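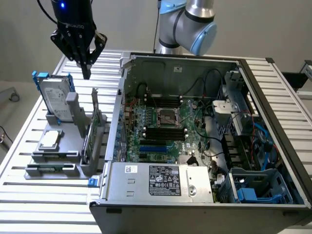 Brala, May 17, 2024

Nose wheel leg of the trainer, continued from the last entry.

The leg is now fully apart, and the parts lie in trays in the order they came out. The lower bearing gave us the most trouble. We had soaked it overnight, then tried again with the hook wrench, and it did not move at all. In the end Agnes Matheson warmed the outer tube with the hot air gun, very slowly, and after the third time it turned by hand. We did not use the long bar. I write this down so that whoever does the main legs will try the heat first.

Condition of the parts:

The chrome on the sliding tube is better than I expected. There is a band of small rust pits at the height where the tube stood for all the years outside, on the side which faced the wind. I could feel them with the fingernail. Above and below the band it is clean. For an aircraft that must only stand on its wheels in the hall, this is acceptable, but the upper seal will pass over the pits when we lower the jacks, and it may be cut. I would like to fill them and polish before the seal goes in.

All rubber is finished. The old rings broke in pieces when I lifted them out with the plastic pick. I measured the grooves and not the rings, because the rings have taken a set and would give a wrong size. The drawing in the repair manual and my measurement agree for the lower groove. For the upper groove they do not agree. The manual page is for the early type of leg, and I think ours was changed at some overhaul, but the log card for this leg ends in November with no year that I can read.

Goossens can supply the rings. Minimum order is 22 of each size, which is far too many for one nose leg, but the main legs take the same lower ring, so I have said yes for that size. For the upper one I asked for a sample first.

The torque links had yellow paint over gray paint over the original green. I cleaned one small area on the inner face with paper, 80 grit and after that 200, and stopped at the green. The green should stay. It is the only place on the whole leg where the factory finish is still to be seen, and the inspector's stamp is under it — a small triangle with a number, the last digit not clear. Please do not blast this part. I tied a label on it.

Corrosion protection: the tin of Stuvusex we opened in the winter has a skin on it. Under the skin it is still liquid, but I do not trust it inside a closed tube. It can be used for the brackets. A new tin is on the list.

The valve on top of the leg was already empty of pressure. We checked this twice before we touched the cap, with the face shield on, and nobody stood over it. The main legs have not been checked. They must be treated as charged until we have seen otherwise.

Sent to Trastura the question about the bushings. They had the same type of aircraft on their stand and made 4 new ones in bronze, and they may still have the turning drawing. If not, we make our own from the worn ones, but then somebody must decide how much wear to add back, and I would prefer to copy a good drawing.

Still open:

Upper ring size, wait for sample.
Steering pin, one split pin missing, find the correct diameter.
Photograph the stamp before the oil goes on.
Jack stand under the nose: the wooden block has a crack along the grain, replace before any work under the fuselage.

Agnes has the key for the parts cage until the leg goes back together.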